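How My Robot Learned to Put Away a Book
by Oskari Ojala
2019-10-25

I have a robot arm on my workbench. It's called Sirine, and it lives in the shared workshop at the end of my street, between the drill press and a sink that drips. If you come in on the right evening you'll find me sitting next to it with a cup of cocoa, saying things like "no, left, your OTHER left."

Lots of kids come through the workshop and they all ask me the same thing. What does it do? And I say, it puts books on a shelf. And they look at me like, is that all?

Well, yes! That's all! But wait until you hear how hard it is.

Try this first

Go and get a book. Any book. Now find a shelf with a gap in it and slide the book in, standing up.

Easy, right? It took you maybe two seconds and you were probably thinking about something else the whole time. Now do it again, really slowly, and pay attention to everything your hand does.

First you looked for the gap. Then you turned the book so the skinny way lined up with the skinny gap. You held it tight enough that it didn't fall and not so tight that your fingers hurt. If the corner bumped the shelf, you felt the bump and wiggled it a little. And then you let go at just the right moment (too early and the book flops over, too late and you bash your knuckles).

A robot doesn't know any of that. When I first switched Sirine on, it didn't know what a book was, or a shelf, or a bump. I had to find a way to give it all those little skills, one at a time.

What Sirine is made of

An arm, to start with. It has joints that bend the way your shoulder and elbow and wrist bend, and each joint has a motor inside it. The motors came in a kit from a little parts shop named Stokorance, and the kit came with 30 screws that all looked the same and were NOT all the same. I found that out the long way.

At the end of the arm is the gripper. That's the hand. Your hand has five fingers and Sirine's has two, and they're stubby, and they slide toward each other and away again. Pinch your thumb and one finger together. Open, close, open, close. You have now done everything my gripper can do.

Two fingers sounds like not very many, but it's plenty for a book. The flat insides of the fingers press on the two covers, and the pushing keeps the book from slipping. That sticky, grabby feeling when two things press and don't slide has a name: friction. Your sneakers have it. Ice doesn't have much of it, and that's why you fall over on ice.

Then there's the camera, which is the robot's eye, and a computer, which is the part that does the thinking. The computer runs a program I wrote called Grilludari. Don't ask me what the word means. My niece made it up when she was four and I promised her I'd use it for something important.

The pretend workshop inside the computer

When I started, I did everything with the real arm and a real shelf. And on my very first evening, Sirine picked up my dictionary, swung around, missed the shelf completely, and knocked my cocoa into the toolbox.

So I built a pretend workshop.

It's a bit like a video game. Inside the computer there's a pretend arm and a pretend shelf and a table to put it on, and some pretend books. I told the computer how big everything was. Then I gave it rules, like "things fall down when you drop them" and "two solid things can't be in the same place." A pretend world like this is called a simulation. Pilots use them to practice flying before they go up in a real plane.

In my simulation the robot can crash as much as it likes. It can fling a book across the table and nothing breaks and I don't have to mop. I press one key and everything jumps back to the start.

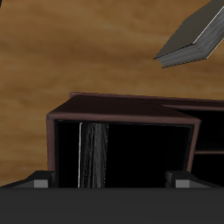

The computer can also practice much faster than the real arm can. One night I left it running while I slept, and in the morning it had tried 1,727 times. I'd have needed weeks to do that with the real arm, and my arm would have been tired just from putting the books back.

Funny things happen in a pretend world, too, because the computer only knows the rules you give it. If you forget a rule, it goes ahead without it. One time I forgot to tell it that the shelf was solid, and the books went straight through like ghosts. Another time I made the table too slippery by mistake, and the books went skating off the end of it one after another. I laughed so hard that the lady at the sewing machine came over to see.

If you ever make a game of your own, try it! Leave out one rule and see what goes weird.

How it practices

You might think I wrote down every single move for Sirine. Go up this much, go across this much, open the fingers. You can do it that way, and for some jobs it's a great way. Factory robots do it all day long.

But what if I nudge the shelf over by the width of my thumb? A robot that only remembers moves will go to the old place and jam the book into the side. It has no clue that anything has changed.

I wanted mine to look and then decide. So I used practice and points.

It works like the game where someone hides a thing in the room and says "warmer, warmer, colder." If the book gets closer to the gap, Sirine gets a few points. If it's turned the right way, a few more. If it ends up standing in the shelf, lots of points! If it gets dropped, none. The computer tries little changes each time, and when a change earns more points, it does more of that.

At the beginning it is terrible. I mean really, truly terrible. It waves the book around as if it's trying to shoo a bee. But the points creep up, and you start to see it slow down near the shelf, or tip its wrist a little to straighten the book, and I never told it to do that. That's my favorite part of the whole thing.

It did cheat once. I was giving out points for every moment the book was close to the gap, and it worked out that it could hover right there forever and collect points and never put the book in at all. I sat and watched it hover for ages. Then I changed the rule so it had to finish. You have to be very careful what you ask a computer for, kind of like with genies.

Why shelves are sneaky

A shelf seems like a simple box, but think about it the way the camera does. It's dark in there! Take a flashlight to your own bookshelf at bedtime and see how much shadow is hiding at the back. The camera has a hard time telling how deep a dark hole goes. It could be as deep as your arm, or it could be a flat piece of black paper.

Then there's the trouble with the robot's own hand. When the gripper gets close to the shelf, it blocks part of the view. Hold your hand in front of your nose and try to read a poster behind it and you'll get the idea. Grilludari has to remember what was there a moment ago and trust that it hasn't gone anywhere.

And books are sneaky too. They're thick and thin and floppy and stiff. A hardcover stays straight when you pinch it. A comic bends in the middle and droops. I only use hardcovers for now, because the comics make me grumpy.

Moving to the real world

So in May, after all that pretending, I copied Grilludari over to the real Sirine. I put a real book on the real table. I moved my cocoa to a different bench. I pressed the green button.

It missed.

Not by a lot, but it missed, and the book landed on its face. The real world had things in it that I'd left out of my pretend one. The real motors are a tiny bit late when you tell them to go. The real table has a wobble. Sunlight comes in the window and makes one side of everything bright.

So I went back to the simulation and made it messier on purpose. Each time it started over, I had it change the light, and the weight of the book, and where the shelf stood. I made the pretend motors a bit late as well. It was harder for the robot, and the points dropped way down, and then slowly they came up again.

I have a notebook where I keep score of the tries with the real arm. I'm up to 1,020 now. Every try gets a line and a tick or a cross, and the first pages are nearly all crosses. The newest page has 30 lines on it and most of them are ticks, and the crosses that are left are almost all from one fat cookbook that I should probably stop using.

Things you can do at home without a robot

Get a friend to be the robot. Put a blindfold on them, hand them a book, and talk them over to the shelf using only "up," "down," "left," "right," "forward," "turn" and "let go." No helping with your hands! Clear the floor first, and pick a book that won't hurt on a toe.

Then swap. Then move the shelf gap (slide a few books along) and use the exact same words in the exact same order, and see where the book goes.

Another good one is to make a gripper from two rulers, one in each hand. See what you can lift with them. Then wrap a rubber band around the end of each ruler and try the same things again. Some things that slipped before won't slip now. That's friction again, hello friction!

What's next

A bigger shelf, with books already in it. The robot will have to find a gap that's wide enough, and not squash the neighbors. After that I'd like it to put them in order by color, mostly so that my niece will come and look.

If you live nearby, ask a grown-up to bring you to the workshop. Sirine can't shake hands very well (it pinches), but it's good at waving.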